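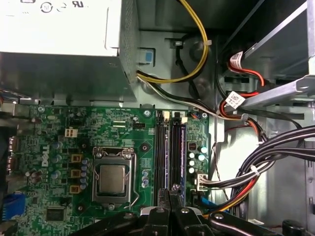

Gripper fingertips at the memory slots of a Dell motherboard, processor seated in its socket.

Rilness Bench Arm
Ekside Shared Workshop, Vurnport
Equipment number: 884
Location: main bench, ground floor
Access: inducted members only

Overview

The Rilness is a six-axis arm assembled by members of the workshop for light handling tasks on desktop-sized equipment. It is fitted with a two-finger gripper and a small camera close to the fingers, so that the operator can follow work inside a computer case or similar enclosure on the bench screen. The control software is maintained by the workshop and is installed on the bench computer. Members may not load their own version without written agreement.

The arm is offered for members' own projects and for the Lazaridis build, the workshop's long-running project on taking apart and rebuilding desktop computers by machine. Bookings for the Lazaridis build have priority in November.

Specification

Axes: 6
Reach: 700 mm from the centre of the base
Gripper: two fingers, black, with pointed tips
Cameras: one at the gripper, one fixed at the bench
Work surface: slotted aluminium
Longest single booking: 6 hours
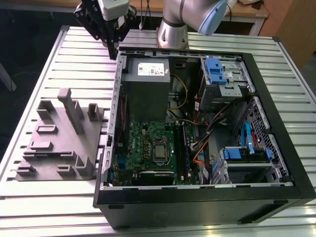 Tower case on its side at the bench, with the grey printed fixture plate to the left.

Fixtures

The fixture plate is 3D-printed and carries a tall post and a number of raised blocks, several of them with rectangular recesses. Members may print additional plates at their own cost. Drawings are held on the workshop server under the equipment number. Plates left on the bench at the end of a booking will be moved to the storage shelf.

Preparing a case

Computers must be disconnected from the mains before they are brought to the bench. The side panel should be taken off and the case laid flat with the open side facing up. Cables that cross the processor or the memory slots should be tied back where their length allows - the gripper is not suited to sorting loose wiring. Power supplies must not be opened at this bench under any circumstances.

Conditions of use

The operator must remain within reach of the stop button while the arm is powered. New movements are to be run at reduced speed and with an empty gripper first. Faults should be entered in the bench log, together with the time and the name of the program in use.

The workshop accepts no liability for damage to members' own equipment. Spare fingertips are available from the stores counter.

Induction sessions begin at 6.30 pm and are booked through the front desk at Ekside.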